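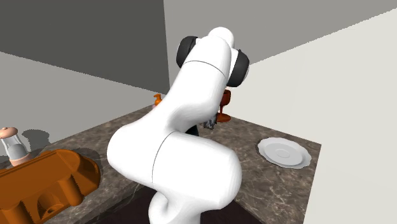 The arm at the marble counter in the sim kitchen, goblet behind it and plate off to the right.

Home | Minutes | Projects | Join | Contact

Tarnville Robot Teaching Group – minutes
March 7, 2026
Posted by the group secretary

We started a bit late because I couldn't get the projector to talk to my laptop, sorry again! May minutes from last year are finally up too.

Demo count. We're at 746 remote-control runs in the Clivari kitchen, and the goal is still 1000. I did 20 of them myself last week and my thumbs are sore. Around half the group drives with the game controller and the rest use the hand tracker, and we had a long chat about whether to mix the two. Agreed to keep them in separate folders for now.

View. Several people grumbled that from behind, the arm blocks a lot of the counter right where you're trying to work (I grumbled loudest). We'll try a second view from the plate side – Nasr build only, until we know it doesn't slow things down.

Goblet task. We argued over what counts as a good demo. Decision: small pauses are fine, but if you let go and grab again, mark the run as a retry and keep it. Please don't delete runs!

Hand guiding. The Grurberg room is ours for the next session, so we can push a real arm through the same moves. Room fee is 700 for the season, approved.

To do: I'll write up the retry rule, and everyone please rename your old files before we meet again.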